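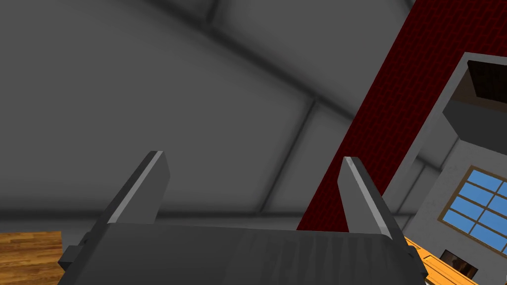 09/11/2021

Spent the whole day on the tilt fault in the simulator. The wrist rolls over partway through the approach and the camera goes with it, so the ceiling ends up where the counter should be. Fingers open, nothing between them. I reset and ran it again with the same seed and it did the same thing.

Dehua Ding thinks it's the joint limit we changed in August. I put the old limit back and ran 234 episodes. The wrist still rolled in 33 of them. So it's something else, or the limit plus something else. 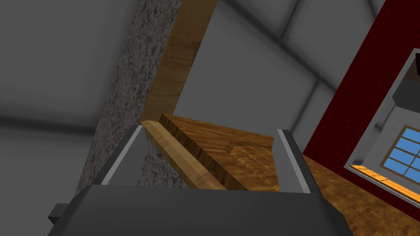 Kuria kitchen, wrist camera. Gripper with wood pieces between the fingers, wrist camera view.

The force log is no help. It clips at 2000 and stays there until the run times out. On the real arm at Uvadville that would trip the stop, but the sim has no stop. Imani Haverford asked me to add one before anything else gets trained, and I agreed. Started on it after lunch and got the check written but not tested.

I also found 2 config files with different wrist offsets, both loaded by the Niskanen branch. I don't know which one wins. Left a note for Dehua and didn't delete either.

Tomorrow: test the stop, then run with one offset file at a time. The Uvadville arm stays powered down until that's finished. Home late, ate leftover soup.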